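Strickland Center Sets Its Equipment Plan for the Coming Year, and the Arms Are In!

Posted Friday, March 30, 2018

Good news from the Strickland Center for Applied Automation: the equipment plan for the next budget year was approved this week, and for the first time it includes a full line for two-arm workstations. People in the lab have been asking for this for three years running, and there was a fair bit of cheering in the hallway when the word came down.

The plan covers 8 new stations in the long room on the ground floor, with the first of them due before classes start in August. Total spending comes to $214,000, spread over two orders so that nothing has to be bought before there is a bench, a breaker and a trained person ready for it. That last part took the most arguing, according to Thaddeus Ferreira, the lab's equipment planner, who has been carrying the spreadsheet around in one form or another for most of the winter.

"Everybody wants to talk about the arms," Ferreira said. "I want to talk about the arms too! They're great. But the arm is the easy line in the budget. You call, you get a quote, you write it down. The hard lines are the frame, the wiring, the spare fingers, and the hours somebody spends setting it all up again after a busy week."

Quotes came in from two suppliers. Ellcombe offered the lower price per arm and a longer warranty. Deradico came in higher but included mounting plates, cables cut to length and a day of on-site training, which closed most of the gap once those items were added to the Ellcombe quote. The lab went with Deradico for the first order and left the second one open. Ferreira said he would be happy to buy from either, and that the two sales teams were patient with a truly unreasonable number of emails.

The stations will all follow one layout: two arms at the front corners of a metal-framed enclosure, working over a shared tabletop. The arms are small ones, meant for light objects, and that is exactly what the lab wants. A lot of its current work is everyday tabletop handling - cups, trays, folded cloth, soft toys - the kind of thing a person does without thinking and a pair of grippers finds surprisingly tough.
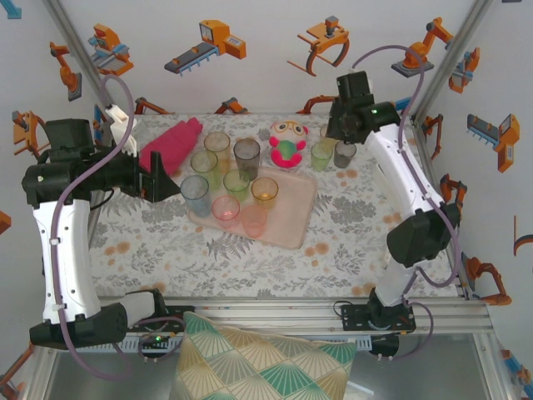 The budget for objects is small but it is there, and Ferreira fought for it. In earlier years the cups and trays were bought out of pocket or carried in from somebody's kitchen, and when a cup cracked there was no matching one to replace it. Now each station gets its own kit, with duplicates boxed and labeled on a shelf. See-through plastic gets a special mention in the plan, as it can be a real headache for cameras and the lab wants plenty of it on hand. Cloth and plush are on the list too, in several sizes. The whole kit comes to $130 per station, easily the cheapest line on the page and probably the one that will be used the hardest.

Cables got more attention than anyone expected. On a two-arm station the cable has to follow the arm through its whole reach without snagging on the frame, and it has to be long enough to do that without dragging over the work. The plan sets aside a spare set for every pair of arms. It also sets aside spare gripper fingers, which wear faster than anything else on the machine. Replacement motors are stocked at one set for every two stations, with more to be ordered if the first term shows that isn't enough.

Then there is the room itself. The long room has the floor space but not the power, and an electrician will be in during the summer to add circuits along the north wall. The lab looked at moving the stations to the Nelberg annex across the parking lot, where the power is already in place, and decided against it. The annex gets strong afternoon sun through its big windows, and the cost of blinds and lighting would have eaten up the savings. It's also a cold walk in February!

Enclosures will be built in house from standard aluminum extrusion. Students from the spring fabrication class have already worked up a cut list, and their numbers were good enough to go straight into the plan with hardly a change. Building them here saves a decent amount over ready-made frames, and it means a bracket can be moved or a panel swapped on the same afternoon someone asks for it. Wall panels will be removable, so a group that wants a plain background can have one and a group that wants something busier can put it up.

Staff time has its own line this year, and that may be the biggest change of all. Previous plans treated setup and repair as something that just happened. This one budgets 125 hours over the first term for assembly, calibration and fixing things, split between two technicians. If the hours run out early, the second order waits until the backlog is cleared. Ferreira was cheerful about that rule, even though it could slow down his own project. "I would so much rather have six stations running than eight with half of them waiting for a part," he said.

The first order goes out in the next couple of weeks. It covers arms and controllers for half the stations, plus all of the cable and most of the spares. Frames will be cut and assembled while the arms are on their way, and the first finished station will be given over to the technicians for a stretch of testing before anyone else books time on it. They get to try and break it, and they are looking forward to it very much.

A sign-up sheet for station time will go up once the first one passes its checks. Groups that already have a project lined up should send a short note with the number of hours they need each week, the objects they plan to use, and any special mounting they have in mind. Odd requests are welcome - one group has already asked for a lowered tabletop, and it looks like that can be done with the same frame.

There is also an open planning session for anyone who will be using the room, including people who have never touched an arm and are a bit nervous about it. Ferreira will bring both quotes, the floor plan and the full spreadsheet, and he is glad to walk through any line of it with other labs that are putting together a budget of their own. Copies of the plan are at the front desk in the meantime. Ask for the newest version, as there are at least four going around and the older ones still have the stations in the annex.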